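Carnet professionnel -- Formation et encadrement
14 octobre 2019

Déléguer une décision, et pas seulement une tâche

Dans le cadre du parcours d'encadrement intermédiaire que j'ai l'honneur de coordonner chez Onstead depuis trois ans, la question de la délégation revient à chaque session. Les participants la posent presque toujours dans les mêmes termes : que peut-on confier, à qui, et jusqu'où demeure-t-on responsable ? Il m'a paru utile de consigner ici les réponses que nous apportons désormais, après la révision du module intervenue en juin.

La version antérieure du support comptait 131 pages. Elle traitait la délégation comme un prolongement de la planification : le responsable établit une liste, répartit les travaux, fixe les échéances et contrôle l'exécution. Les évaluations recueillies auprès des stagiaires -- 192 réponses sur deux exercices -- ont montré que cette partie était jugée claire et peu employée. Les responsables d'équipe savaient distribuer le travail avant de nous rejoindre. Ils éprouvaient en revanche une réelle difficulté à laisser un collaborateur trancher.

Le mandat écrit

Le nouveau module s'ouvre donc sur la rédaction d'un mandat. Le document tient sur une page et précise l'objet de la décision, le budget que le délégataire peut engager, les personnes qu'il doit consulter et la date à laquelle il rend compte. Nous demandons que le mandat soit signé des deux parties. Certains y voient une lourdeur administrative, et l'objection est recevable pour les décisions mineures. Elle l'est beaucoup moins lorsque la décision engage un fournisseur ou modifie l'organisation d'un service.

M. Ronaldo Dumlao, qui a assuré avec moi l'animation de la session pilote, insiste sur un point que je reprends volontiers à mon compte : le mandat doit indiquer ce que le délégant s'interdit de faire pendant la période couverte. Un responsable qui corrige chaque semaine les choix de son délégataire a, de fait, repris la main, et l'équipe s'en aperçoit avant lui.

Le cas Givlow

L'étude de cas retenue porte sur le projet Givlow, qui concernait le transfert d'un service de support vers deux sites. Les 14 participants de la session pilote ont travaillé sur les comptes rendus du comité de projet, expurgés des éléments confidentiels. Ils devaient repérer les décisions remontées à la direction sans nécessité. Ils en ont relevé quelque 73, ce qui dépassait nettement notre propre estimation. La discussion qui a suivi fut la plus vive du parcours, et nous avons dû prolonger la séance d'une heure.

Il convient de signaler une limite. Le cas Givlow se prête mal aux petites structures, où le délégant et le délégataire partagent souvent le même bureau. Une variante plus courte est en préparation à partir du dossier Fludar.

Le compte rendu

Nous recommandons un compte rendu oral à mi-parcours et une note écrite au terme du mandat. La note expose la décision prise, les options écartées et les motifs retenus. Elle n'a pas vocation à justifier le délégataire, et le délégant s'abstient d'y porter des annotations. Les notes sont conservées avec les mandats correspondants et relues lors de l'entretien annuel.

Deux vues intérieures, en images de synthèse. 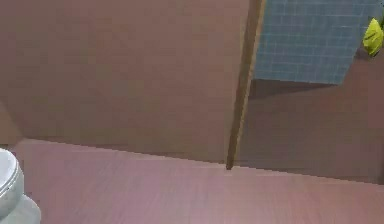
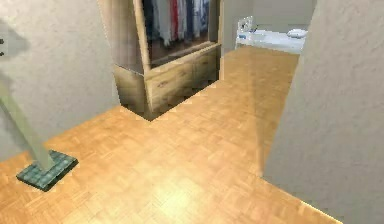

Prochaines sessions

Le calendrier du premier semestre sera communiqué aux responsables de service par la voie habituelle. Les équipes de Wei qui souhaitent inscrire plusieurs encadrants sont invitées à les répartir sur des groupes distincts. Les demandes d'inscription doivent être accompagnées de l'accord du supérieur hiérarchique et d'une brève description d'une décision que le candidat envisage de déléguer.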